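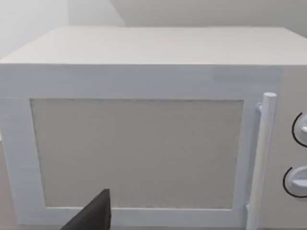
Chrysanthi Papadakis has written to ask whether the Hedbridge kitchen reuse scheme will still accept appliances from households outside the town boundary. It will. Residents of Laramley and Plelurby may bring items on the same terms as before, and the replies below set out the new arrangements.

1/ From April the scheme moves to the former seed merchant's building on Marinescu Road. The present counter at the library annexe will close on the last working day of March. Items cannot be left at the annexe after that date, including in the porch.

2/ The new premises have step-free access from the rear yard. Drivers should enter by the northern gate and leave by the southern one. The yard is shared with a joinery firm and its loading bay must be kept clear at all times.

3/ Last year the scheme passed on 552 items to local households. Kettles, toasters and microwave ovens made up the greater part. Larger goods such as cookers and washing machines remain outside our remit and should be booked through the council's bulky waste service.

4/ Every electrical item is tested before it is offered. Please bring the power lead and, where you still have it, the instruction booklet. Items with a damaged plug may be accepted. Items with a damaged door or casing will be refused at the counter.

5/ We ask that appliances are emptied and wiped down beforehand. Glass turntables should be wrapped separately in newspaper. Please do not tape them to the inside of the oven, as the tape leaves a residue that takes some time to remove.

6/ Households wishing to receive an item should complete the short form at the counter. Proof of address is needed, but proof of income is not. There is a waiting list for fridges and we are unable to give dates for these.

7/ Grigoris Chatzigeorgiou will continue to manage bookings until the move. Themis Mavromatis takes over from April. The telephone number and postal address for bookings are unchanged.

8/ The cost of fitting out the new test benches is £2,000, of which £700 has still to be raised. Donations may be made at the counter or by cheque. We are grateful to the 50 households who have already contributed.

9/ Comments on the proposed opening hours should reach us by 11/30/25. Several residents have asked for one late evening each week and this is under review. A revised timetable will be posted on this account and displayed in the library window.

10/ Those who have already booked a collection need take no action. Existing bookings will be honoured at the new address.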